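I have killed a lot of houseplants, so when Sheila Bainbridge asked if I'd like to spend a day in Rostarham watching robots do flower arranging, I said yes before she'd finished the sentence (there was a promise of lunch, too).

Milteo has no interest in flowers as such. It's a software firm, and what it's building is Altidia, a planner that takes what a robot's cameras see and decides what the arms should do next. Flowers got the job because they're awkward. Stems cross over each other, petals hide the bit you want to hold, and glass is a misery for most cameras, which tend to look straight through it and report a table.

"Glass cost me most of November," says Zodwa Adams, who writes the perception side. Her first version was wonderful on mugs and hopeless on vases. The newer one looks for the way a rim bends whatever is behind it, and when it isn't sure it says so, and the planner moves the wrist for another look. I loved this bit! On the screen you see a blob of doubt, coloured purple, shrinking as the arm leans in.

Ji-hoon Yoon showed me the planning log, which I'd expected to find dull. It's written in something close to English. "Stem 4 blocked by stem 2, try stem 2 first." There are 16 possible grasps for a single stem and the planner scores each of them, then throws most away for bumping into something. I asked what happens when it throws them all away. He scrolled down to a line that read "no plan, asking for help" and looked a bit glum.

So-yul Ha is the one who gets asked. She handles control, meaning how hard the fingers close and how fast, and her loop runs 100 times a second, correcting as it goes. Silk petals forgive a lot, she says, but a vase won't. I had a go at setting the grip force myself and was politely relieved of the keyboard.

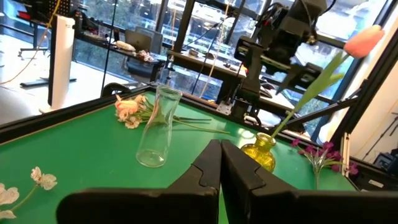 The view from the left wrist: one tulip in the yellow vase, the clear one still empty.

Over lunch (soup, very good) I asked Sheila when I could have one at home. She laughed for rather a long time. For now they want Altidia to cope with a new vase without anyone retraining it, and Seija Koivisto has been raiding charity shops for the ugliest glassware she can find. I've promised her my aunt's punch bowl.

Letters to the editor: write to Features Desk, Liew magazine, Rostarham | © Liew 2021 | Back to top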